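Crawl budget after the Feltmont migration

ebaumgart, 05/02/2024
Moved 2,141 URLs to Feltmont. Around 40 are still unindexed, mostly image pages.

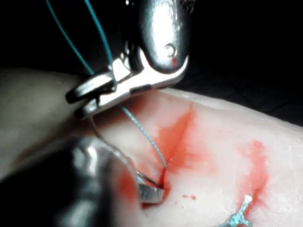
Image pages rank on their captions. Mine all say "product". One for the light-blue suture thread should say suture thread.

hfroehlich
Captions won't fix crawling – check the redirects first.

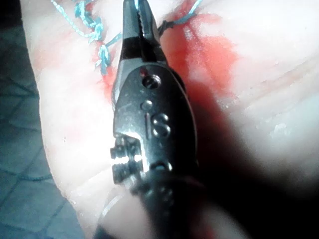
Chains over two hops get dropped in my logs.

Steps I'd take:
1. Export the redirect map.
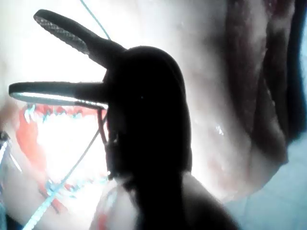 2. Flatten the chains.
3. Resubmit the sitemap.

ebaumgart
Did 3 already. No change.
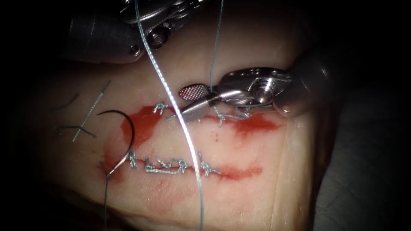

magnusson disagrees with step 2 and would fix canonicals before anything else.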